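Turning on a tap is harder than it sounds, says Hemmin workshop

If you have ever stood at the sink with both hands covered in dough and nudged the tap on with your elbow, you have already done something that most machines would find very hard going. That was the cheerful message from Binta Haruna when she opened the doors of the Trirnik workshop in Hemmin to neighbours one evening in April, with tea, a plate of lemon biscuits and a good deal of patience for questions.

Trirnik is a small outfit, and it has spent the past 16 months on household chores. There is nothing grand on the list. Folding a tea towel is on it, and so is wiping down a draining board, putting a mug back on the right hook and, the one that has eaten up most of the winter, working a tap.

"People come in expecting us to talk about cooking a roast dinner," Ms Haruna told the room. "I have to tell them we have been thinking about taps since before Christmas, and that we are rather pleased with how it is going."

The trouble, she explained, is that no two kitchens agree on what a tap should be. Some turn, some lift, some swing from side to side, and the one in her mother's house has to be turned past the point where it feels as though it might come off. A person works all this out in a moment, mostly by feel. A machine has to get its fingers to the right spot, hold on firmly enough and then move the handle along its proper path, and a small mistake at the start tends to become a big one by the end.

Most of the practice is done on the computer first, where a missed grab costs nothing and the whole thing can be started again straight away. Dean Pickering, who looks after that side of the work, said a task will be run 2000 times before he has much of an opinion on it. He showed visitors a list of results from an overnight run, which he had printed out and pinned up beside the kettle, with his own remarks in green biro down the margin.
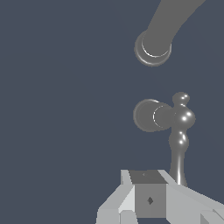 Can a machine be trusted to run the kitchen tap at home yet?

Not on its own. The workshop's best results come from practice on the computer, and a real kitchen brings soap, limescale, stiff handles and people reaching across, so Trirnik would want someone standing by for a good while longer.

Mr Pickering was just as frank about the numbers. On a tap the program has met before, he is happy with it. On a new one, his latest batch of 50 tries gave him, in his words, "a decent evening followed by a gloomy breakfast", and he has gone back to the part where the fingers first close.

Edith Muñoz, who runs the café on Wikeo Lane and had come along with her sister, wanted to know when she might have some help with the washing-up. She has three sinks and, on a busy lunchtime, never enough hands. Ms Haruna said she would sooner promise her a good dishwasher, which got a laugh, but she did take down the make of the café's taps and has asked to come and try them for herself. Ms Muñoz said she was welcome any time after the lunch rush, and would be fed.

There was interest too from Pouran Hashemi, a retired district nurse, who said that for several of her old patients the tap was the first thing in the house to become difficult, well before the stairs. She would like to see lever handles fitted more widely in the meantime, and several people near the biscuits agreed with her.

Trirnik plans to move on to cupboard doors over the summer, with the tap work carrying on alongside. The workshop is behind the old Finarell building and will be open again from 3 in the afternoon at the end of next month. Children are welcome with an adult, and there is parking in the yard.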